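Setting up a small worktable in a shared room (with a fabric panel behind it)

Sat 5 October
By Pui-shan Tseng

So I moved my table again. Third time this year, if you've been keeping track, and this is the one I'm sticking with, at least until December when the heating comes on and I find out where the drafts are. A few people in the Lellport group asked how I did the panel and what I do about all the small bits, so I'm writing the whole thing out in one go. It took me 90 minutes, plus a trip to Westora for felt pads, plus lunch.

I share a room of 457 square feet with Christos Raptis and his mountain of bike parts, so everything below assumes you have a neighbor and not much wall. If you have a garage to yourself, lucky you, skip to step 4!

What you need

A table with a plain top. Mine is white and 60 inches long.
A freestanding fabric partition panel, taller than you think.
Felt pads, the thick kind.
A mild cleaner and two cloths.
One cardboard box you don't mind looking at for a few months.
A pencil and some painter's tape.

Step 1: Empty it completely

I know. I tried sliding the table with everything still on it the first time and lost a jar of screws down the back of a radiator, where it still is. Take everything off and put it on the floor on an old sheet, and while it's down there pull out anything that belongs to somebody else. (I found two of Christos's tire levers and a mug.)

Wipe the top now, and the edges too, which get grubby where your forearms rest. On a white top I do one pass with cleaner on a damp cloth and then one with plain water. Skip the scouring pads. I took the shine off a patch of my old table that way and every pencil mark stuck to it forever after.

Step 2: Put the table where the light is

Sit at it before you commit. I put mine down, sat for ten minutes with a cup of tea, and realized the overhead light was throwing my own shadow right over my hands. Turning the table so the long side ran along the light fixed it. If you're right-handed you want the light coming from the front or the left, and if you're left-handed swap that around.

Once you like the spot, mark the feet on the floor with painter's tape. Then lift one end at a time and stick the felt pads on. Two people is nicer for this, but I did it with a stack of magazines under one end and nothing terrible happened.

Step 3: Stand the panel up behind it

I went for a Skastholm panel in a dark teal-blue and I love it, I really do. I'd been looking at a pale gray one, and then Christos pointed out that everything I own is gray or black or white and I'd lose it all against the background. He was right, annoyingly. A dark, plain color behind a white table makes it so much easier to find things.

Fit the feet before you stand it up, with the panel lying on its face on the sheet. Tighten the bolts by hand, stand it up, check that it's straight, and then tighten them properly. If you do it all the way first you'll end up with a lean and have to start over (hello).

Leave a gap between the panel and the back of the table. I use two fingers. You want the table to move a little when you lean on it without knocking the panel, and you also want to be able to get a vacuum nozzle in there. The fabric does pick up lint. A lint roller works on the front, and a dry brush is better along the seams.

One thing I'd do differently: buy the taller version from the start. My first was a shorter one from Bondarchuk, perfectly well made, but when I sat up straight I could see right over it into the bike parts.

Step 4: Decide what's allowed to live on the top

I go with a big thing at the back, flat small things in the middle, and the front strip left for my hands. Tall stuff at the back means you aren't reaching over it all day. Loose boards and anything with pins on it get laid flat, with their wires going off to one side so your sleeve doesn't catch them. Pick a side and stay with it. I pick the right, and my box goes on the left.

Step 5: Give the box a proper place

Now the box! I've bought trays, I've bought a lovely set of little drawers, and I keep going back to a plain cardboard box with the flaps folded open. It takes the packaging, the offcuts, the spare thing I might need in an hour, and at the end of the week I go through it in one sitting. Keep it on the tabletop and not under the table, or you'll stop using it by Tuesday.

Leave the flaps on, too. I used to cut them off, and then I had no way of closing the box when I needed to carry it anywhere. If you've got a loose flat piece of cardboard left over, keep that on the table next to it as a mat for glue or for sharp things.
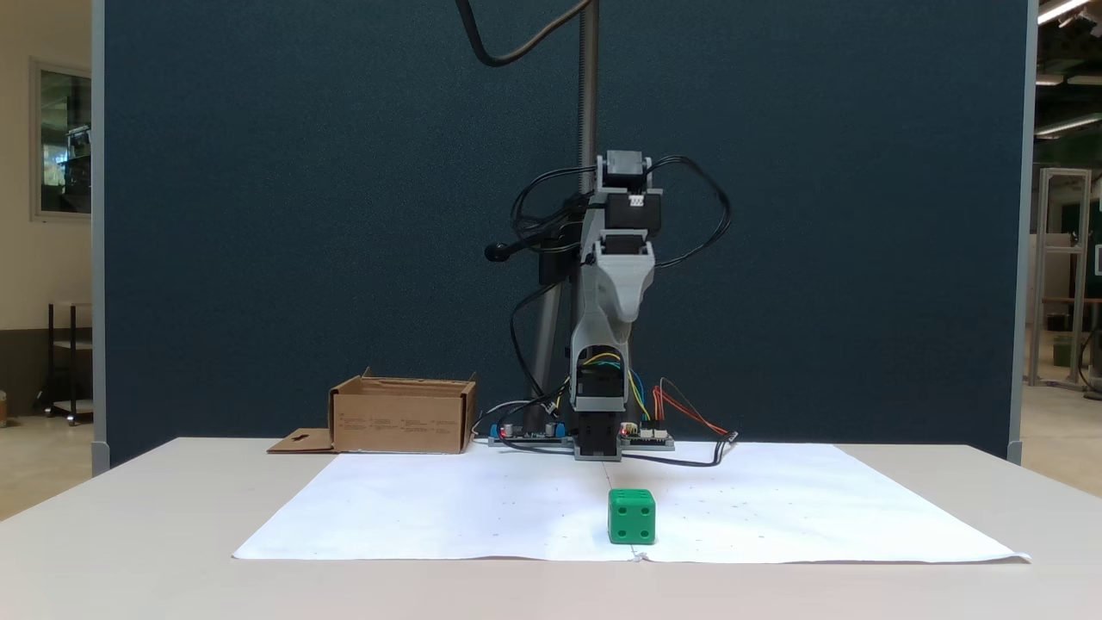

Step 6: Deal with the cables last

Everyone wants to do the cables first because it feels like progress. Wait a couple of days. You'll move things, I promise, and then you'll be cutting off all those zip ties. I use hook-and-loop strips for the first month, leave plenty of slack, and let anything that has to bend hang in a big easy loop. Pulled tight they wear out at the plug end.

Label both ends with a bit of painter's tape while you still remember what goes where.

Keeping it going

Friday, last thing: empty the box, wipe the front strip, roll the lint off the panel. If the box is full before Friday I don't get a second box, I just empty it early. And check the bolts on the panel feet after the first couple of weeks, mine had worked a little loose on the window side.

I still need to sort out a shelf for the tea.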